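How to Watch a Robot Demo Without Being Fooled

I went to the Munov open day on 4 August 2023 expecting a sales pitch, and got one. If you're going to a similar event, try this.

Step 1. Ask how many runs sit behind the number on the poster. Munov's said 1,892 simulated kitchen trials. Helmi Halonen, who ran the booth, told me 66 of them used the task we were shown.

Step 2. Ask to see the simulated room before anything moves, then have them shift the target. A kettle-like thing on a marble counter is easy if it always stands in one spot.

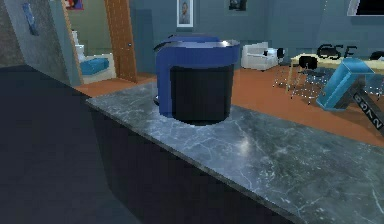
Does a good score in simulation mean the robot will work in my kitchen?
It means the software coped with the rooms it was given. Ask for results on real hardware, failures included.

Step 3. Pick the next task yourself. I had to ask 2 times.

Step 4. Write down every restart. Florian Aigner called them "resets" and left them out of his success rate. I'd put them back in.

Step 5. Get the raw log by email. Mine hasn't come yet.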